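The Case for Keeping Small Public Libraries Open in the Evening

2023-07-06

The Handthorpe library board will soon decide whether to close its two branches at five each day. The proposal is presented as a modest saving. It deserves closer study than it has received, for the hours after work are the only hours in which a large part of the town can use a library at all.

The board's own report counts 953 evening visits in January, a cold month with several closures for snow. Those visits are described as low use. The report compares them with daytime figures that include school groups, story hours and the senior lunch program. A class of children brought in by a teacher and a warehouse worker who comes in alone to renew a license are recorded in the same column, and the comparison tells the reader very little about need.
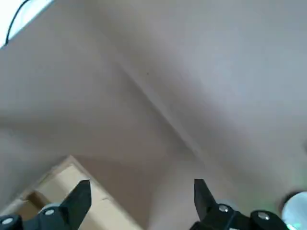
Who would lose the most if the branches closed at five?

People who work daytime shifts and have no reliable internet service at home would lose the most, together with high school students who have no quiet place to study.

The report suggests that such residents may travel to Stockdale, where the county library remains open until eight. The distance is 14 miles. The last return bus leaves Stockdale before the library closes, and it does not stop on the Hiresik side of the river. A service that depends on a car is of limited use to those residents who most often ask for it.

It has also been argued that online lending makes evening hours unnecessary. Digital collections are a welcome addition, and the town was right to pay for them. They do not supply a printer, a table, a staff member who can explain a tax form, or a room in which a tenants' group may meet without charge. The Stilline branch offers all of these within one modest building, and the meeting room is reserved on most evenings through the end of the year.
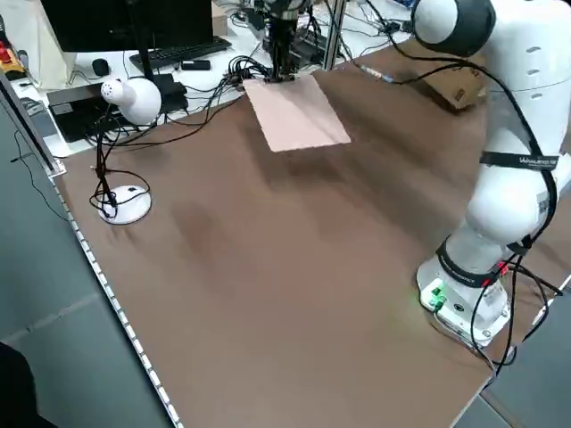 A tabletop with a white robot arm at its right side.

Cost is a fair concern. The board must balance its budget, and staff wages have risen. Other measures are open to it, however. The branches could alternate evenings, so that one is always open while the other is closed. Opening could be moved to a later hour on 3 mornings a week, when the report shows the buildings to be quiet. Either course would keep a public door open after dinner and would spare the board a decision that is hard to reverse. Hours once removed from a schedule are seldom restored, as patrons form other habits and the lower figures are then cited as proof of lower demand.

The board should set the present proposal aside, publish the visit figures by hour, and invite comment from residents at a meeting held in the evening.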